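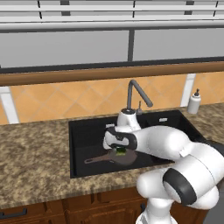 How much hot water does a household use to wash up by hand?

In the homes measured by Jestell, the median was 88 litres a week at the kitchen sink, with large differences between households of the same size.

Jestell publishes results of kitchen hot water monitoring study

15 July 2026

Jestell, the domestic water measurement firm, has published the results of its monitoring study of hot water use at kitchen sinks. The study covered 331 occupied homes in the towns of Leder and Wuvness and ended in December. It recorded flow and temperature at the hot supply to the kitchen tap, separately from all other outlets in the home.

Most estimates of domestic hot water demand are taken from whole-house meters. These give a reliable total but do not show where the water goes. A kitchen tap is opened often and for short periods, and much of the water drawn is used to clear the cooled contents of the pipe. The study was designed to measure that portion directly.

Method

Each home was fitted with a small in-line flow meter below the sink and two temperature sensors, one at the outlet of the boiler or cylinder and one on the pipe directly under the tap. Readings were taken once a second while water was flowing and once a minute at other times. Meters were checked on a test bench before fitting and again after removal. Homes in which the two checks did not agree were left out of the analysis and are not included in the figure of 331.

A draw was defined as any continuous flow of more than two seconds. Draws separated by less than five seconds were joined and treated as one. Occupants kept a short diary for one week in each season, noting whether washing up was done in a bowl, in a filled sink or under a running tap. Homes with a dishwasher were accepted, provided that some items were still washed by hand.

Findings

The median home drew 88 litres of hot water a week at the kitchen sink. The highest weekly reading in any home was 920 litres, recorded in a household that washed all items under a running tap. That reading was checked against the whole-house meter and has been kept in the data set.

Pipe length had a stronger effect than the number of people in the home. Where the pipe between the heat source and the tap was long and not lagged, many draws ended before warm water reached the tap. In these cases the heater had fired, the pipe had been filled with hot water, and the heat was then lost to the floor void or the cupboard. Short draws of this kind were most common in the morning.

Diary entries showed that pans and roasting tins accounted for a large share of running-tap use. Households that left greasy pans to soak before washing used less hot water on them than households that rinsed first. The type of sink, whether single or double bowl, made no clear difference. Homes with a dishwasher drew less at the tap overall, although several continued to rinse plates under hot water before loading.

"The sensor under the tap gave us the most useful information," said Bit-na Woo, technical lead for the study at Jestell. "A flow meter alone records a ten-second draw as hot water. In a good number of homes the water that came out during those ten seconds was cold — the boiler had run, but the heat was still in the pipe."

Recommendations

The report makes four recommendations for designers and installers. Pipe runs to the kitchen tap should be planned first, as this outlet is used more often than any other in the home. Hot pipes below the kitchen floor should be lagged along their full length, including bends. Pipe diameter should be no larger than the tap requires. Where a single-lever tap is fitted, the centre position should supply cold water only.

For households, the report advises scraping pans before washing, soaking them in a small amount of water and using a bowl or plug for the wash itself. No change of detergent or equipment is needed.

Limits of the study

Both towns have moderately hard water and similar mains pressure. The results should not be applied without adjustment to areas where pressure is much lower. Flats with communal heating were not included. Diaries were filled in by the occupants and were not checked by other means.

Availability

The full report, titled Hot Water at the Kitchen Sink, can be requested from Jestell in print or as a PDF. The data set, with addresses removed, contains 2,888 complete home-weeks and is supplied as plain text files with a guide to the column headings. Meter housings and sensor brackets were made for the study by Ghorbani, and drawings of both are included in the appendix.

Requests for the report should be sent to the Jestell technical office, marked for the attention of Bit-na Woo.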